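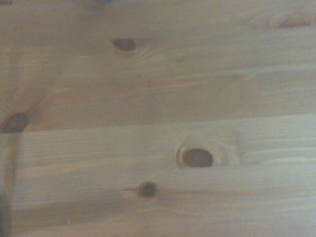

1. Introduction

This report covers the second half of a furniture and materials project on pine table tops. The work compared ways of cleaning and maintaining a softwood surface in daily use, and recorded how knots and joints between boards respond to it. The tops belong to two work tables in a shared student kitchen. Both were bought second-hand from Pludora, a furniture reseller, and had been in use for some years before the project began. No record of the original finish came with them.

Pine was chosen for study as it is cheap, common in student housing and soft enough to mark within a short test period. Knots are harder than the wood around them and take up oil and water at a different rate. The seam between two boards is the other weak point. Dirt collects there, and any movement in the boards shows there first.

2. Materials

2.1 Tables

Table A and Table B are of the same pattern. Each top is made of pine boards laid side by side. Table A was used mainly for preparing food. Table B was used for eating and for general work, and had less contact with water.

2.2 Cleaning and finishing products

Three treatments were used:

Treatment 1: warm water and a cotton cloth only.
Treatment 2: warm water with a small amount of Mamis dish soap, followed by a dry cloth.
Treatment 3: as Treatment 2, with a thin coat of Ruangrit wood oil at the start of the test.

The cloths were cut from old Prosport towels so that the fabric was the same throughout. They were washed between sessions without softener, which can leave a film on bare wood.

3. Method

Each top was divided into three zones with low-tack tape at the edges. Zone limits were set so that every zone held at least one knot and one length of seam. The tape was placed on the sides of the boards and not on the upper face, to avoid lifting fibres.

Cleaning was carried out once a day for 30 days, always in the evening after the kitchen had been cleared. Wiping followed the grain. Wiping across the grain was tried in a short trial beforehand and dropped, as crumbs were dragged into the seam and had to be picked out with a wooden skewer.

A water test was done every 7 days. A few drops of tap water were placed on plain wood, on a knot and on the seam, left for two minutes and then blotted. The area was inspected by eye under the ceiling lamp and again with a hand torch held low. Raised grain was judged by touch, on a scale from 0 (none) to 4 (clearly rough).

Room humidity was read from a basic dial gauge on the shelf. It was between 40 and 55 per cent on most days. The gauge was not calibrated and the readings are given for guidance only.

4. Results

4.1 Plain wood

Treatment 1 left the surface clean to the eye but slightly sticky near the cooking end of Table A. Treatment 2 removed the stickiness. It also gave the highest raised grain score, which reached 2 by the third water test and stayed there. In the Treatment 3 zones the score stayed at 0 or 1, and drops stood on the surface for the full two minutes.

4.2 Knots

None of the knots came loose. Oil made the darker knots look deeper in colour — the change was strongest in the first days and then faded a little. One knot on Table B had a fine crack across it from the beginning. The crack held soap residue, and a soft toothbrush was needed to clear it.

4.3 Seams

The seams took up water faster than the open face in all zones. On Table A a faint dark line formed along the seam in the Treatment 1 zone. It was reduced by light sanding after the test but did not disappear. No height difference between boards could be felt at any point.

5. Discussion

The oil coat had more effect than the choice of cleaning method. Soap on unoiled pine cleans well but roughens the surface, and a quick dry wipe afterwards did not prevent this.

The main weakness of the work is the small number of tables. The unknown finish is another, as worn patches of old varnish or wax may have protected some zones. The touch scale depends on the person using it, and a profile gauge would give firmer data.

A second coat of oil is planned for July, with the water test repeated on the same zones. The Treatment 1 zone on Table A will be sanded back and oiled first.

Report submitted 17/03/2019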